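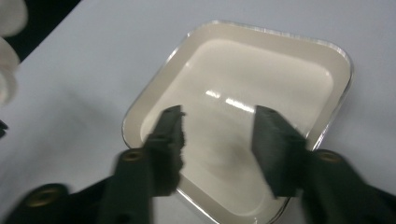

Bramholm Potluck Recipes, README

Welcome, and thank you for stopping by! This folder holds the recipes from our neighborhood potlucks, typed up by Jaqueline Esquivel and me from index cards, envelopes and one very stained calendar page. Please cook from them, change them and send us what you changed.

What's in the files

recipes.csv has one row per dish, with the cook's name, the servings and the ingredients just as they were written down (so "a good handful" stays a good handful). notes.txt has the chatter that came along with the cards, which I couldn't bear to throw out.

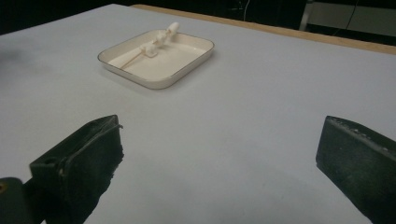

A small white shape in a shallow tray.

Servings

Fidel Iturra cooks for a crowd and Iwona Baran cooks for two, so we left the amounts alone and put the number in its own column. If a card didn't say, the field is blank.

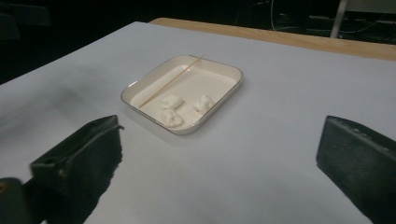

Tray with a wooden skewer and three soft-looking white lumps.

Known problems

Four of the soup cards have no oven or stove setting at all. Aušra Ķēniņš remembers hers by heart and has promised to write it out in August. "Cup" sometimes means a coffee cup, especially in the older cards, and I've marked those wherever I could tell.
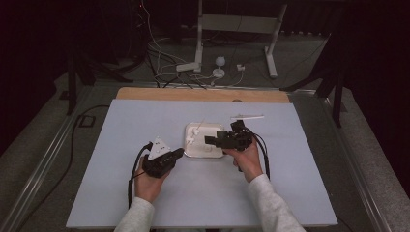
Both hands at work, with a white tray on the table.

Sharing

Copy anything you like, and please keep the cook's name with the dish. Corrections go to me, Delia Ardeleanu, or just catch me at the next potluck, I'm usually near the pies.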